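Workshop Tips / Looking after a hand-held gripper

Posted in: Bench notes, Cleaning, Small fixes
Filed by Akash, Totville

Few notes on keeping the hand gripper going, the one we call Pal. Wrote most of this on my lunch so forgive the spelling. It's the same grey-bodied type a lot of you have, camera on top, fingers out front, you carry it about and do the job with your own hand. Ours gets used every weekday and by August it was filthy.

Before anything
Battery out. Card out. Put the card somewhere you'll find it, not your shirt pocket.
Clear a bit of table, lay down an old tea towel. Light colour, so dropped screws show up.

Lens first
Blower, then a clean microfibre cloth, centre outwards in little circles. Don't breathe on it and rub. Don't use your sleeve. Fisheye glass sticks out past the housing so it cops every knock and every thumb. If there's a greasy smear that won't shift, one drop of lens cleaner on the cloth, never on the glass.
Put the cap back on while you do the rest. I forget this every single time.

Fingers
Check for wobble. Hold the body, wiggle each finger side to side with your other hand. A little give in the soft part is fine. Any click at the base means the screw has backed off.
Nip it up with the short hex key, just past snug. The body is plastic and the threads will strip if you lean on it. Kobe stripped two in one morning and we had to glue in brass inserts.
Wipe the fingers with a damp cloth and a bit of dish soap. No metho, it makes the rubbery ones go tacky after a while.
Dry them properly before you close the jaws.

Vents and slots
Lint gets in the slots on the housing. Soft toothbrush, dry, brush along the slot and not across it. Vacuum hose held near by, low suction. Compressed air just blows the fluff further in.
If yours rattles after this you've left something in there. Ask me how I know.

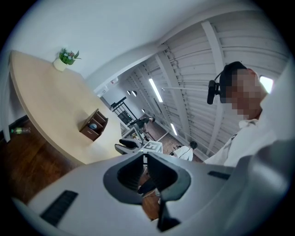
Marker tags
The printed black and white squares need to be flat and clean. A curled corner is enough to throw the tracking off. Matte paper, matte tape, no glossy laminate, it glares under tube lights and you lose the tag half the time.
Print at full size, check with a ruler. "Fit to page" shrinks them and you won't pick it by eye. We printed 30 at the wrong size and used them for a week.

Jaw travel
Open fully, close fully, slowly, 16 times. Feel for a gritty spot. Gritty means dust on the rail. Wipe rail with a dry cloth, then a smear of light silicone grease on a cotton bud, wipe most of it off again. Too much grease collects more dust and your back where you started.
Then redo the open/closed calibration. Takes almost 2 minutes. Skip it and the width readings will be out for the whole next session.

Check recording
Battery and card back in, cap off. Record a short clip, pick up a mug, put it down. Play it back on the big monitor, the little screen hides everything. Look for soft edges, a finger sitting crooked, spots.
Write the clip number on the tape on the case. Ours is up to 1783.

Storing it
Jaws slightly open, so the pads don't take a set. Cap on. Never fingers-down on a bench.
Not in the car either. Skisalstead crew left theirs on a dash one Sunday and the finger mounts sagged.

Bits I keep in the tin: short hex key, toothbrush, cotton buds, spare finger screws, blower, matte tape, pencil.

Spare screws come from Nikovside, order the bag and not singles, postage is the same. Will add a bit on swapping the pads when the new ones turn up.

Tags: gripper, lens cleaning, calibration, markers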